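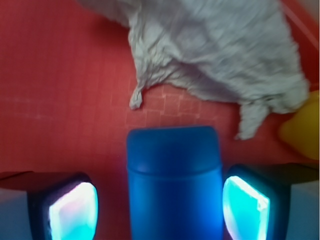 Figure 6. Wrist view with the fingers open on either side of a blue cylindrical object; cloth on the work surface behind it.

6. Checking clearance before a grasp

Applies to Kernance two-finger grippers with lit inner pads. Complete section 3 (Homing) first.

1. Set the arm to reduced speed and open the fingers fully.
2. Bring the gripper down over the object until the wrist view shows it between the pads.
3. Confirm that the work surface is visible on both sides of the object. If one gap is closed, back off and approach again.
4. Look for cloth or other soft items near the path of the fingers. Move them by hand only with the arm in protective stop.
5. Close the fingers in single-step mode and watch both pads until contact.
6. Record the result in the Trondham log under the cell number.

NOTE: Cloth changes shape each time it is handled. Repeat step 4 before every grasp - a check made for the previous object does not carry over.

NOTE: Objects at the border of the wrist view may extend past it. Check them from the cell door before any sideways move.

CAUTION: Pinch hazard. Keep hands clear of the fingers whenever the drive is enabled, including in single-step mode.

Inspect the pads every 1,000 cycles and replace them at 3,000. A pad that does not light must be replaced before the next shift.

Revised August 2, 2024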